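Finger pad creep on handheld grippers — anyone else?

Posted by wedcombe_ama, 10/03/2023

Hi all! Loving the desk-tidying work with the pair of handhelds, but I've got a fault I can't pin down. After 90 or so grasps one blue pad starts to walk on its plate, and then light stuff twists out of the jaws. Sachets are the worst. 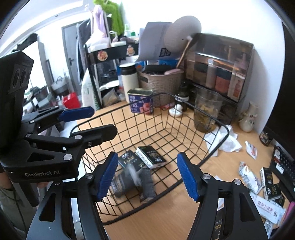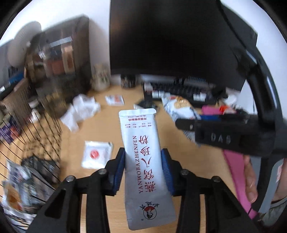
Screws are snug and I've swapped the pads side to side. The creep stays with the jaw and doesn't follow the pad. Any ideas very welcome!
Ama

bendik_b
Ooh, I know this one! Ours at Ollstead did exactly the same. Hand cream on the pad backing. Wipe with isopropyl, let it dry properly, refit. Went from 56 grasps to no slip all arvo.

FolkeB
Not convinced, Bendik. If it stays with the jaw then it's the plate. Put a straight edge on it, I reckon it's bowed. And stop using it till you've checked — a pad let go on me mid-squeeze and I copped a nasty pinch.

bendik_b
Fair call on the pinch. Still, alcohol's cheaper than a plate :)

leif.h
Could be both? What colour is the adhesive on yours? The older Flidix stuff goes yellow and gummy.

wedcombe_ama
Straight edge says Folke wins, there's daylight under one end of the plate! Cleaned it too while I was there. New plate ordered, and I'll run 210 grasps on it before I say anything's fixed. So stoked to have something to measure.

FolkeB
Check the other jaw while you're in there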